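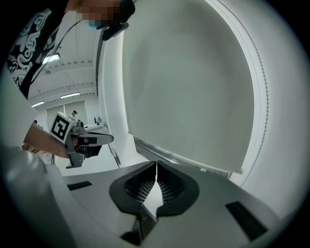
10th August. Regatta fundraiser numbers, second pass

Went through the sponsor sheet for the Trudholm relay row again. The poster says the boats covered 2,000 miles between them. My total from the paper log cards is 1,735. Florian Cordier thinks the gap is crews who rowed and never handed in a card. Maybe. Nobody has given me a name for one of those crews yet, and pledges are paid per mile, so I'm using the cards until I see something better.

Also not convinced by the Wuvton trackers. In June they agreed with the cards to within a mile. This time two of them logged distance while the boats were on the trailer. I took out anything faster than 20 knots and the totals dropped, but that filter won't catch a slow trailer in a parking lot.

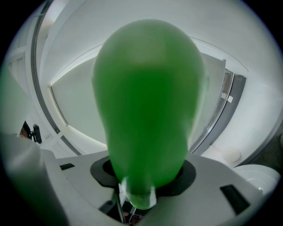 Green balloon in the black holder.

Havlíček wants to put "record-breaking" in the thank-you letter. Which record? Last year's mileage was never checked by anyone, me included. I'd leave it out.

Jivmont says it will match pledges up to a cap of 40 dollars per rower. I have that from a phone call and nothing else. 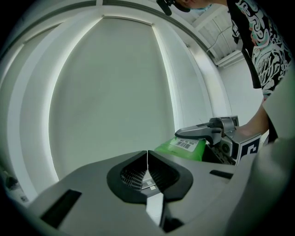
So the match goes in its own column, marked unconfirmed, and stays out of the grand total. If the letter has to go out before they write back, it should give the pledge money only.

To do: re-add cards for the second heat (two are hard to read, could be 1s or 7s). Ask Wuvton for the raw tracks, not the summary. Get the Jivmont cap by email.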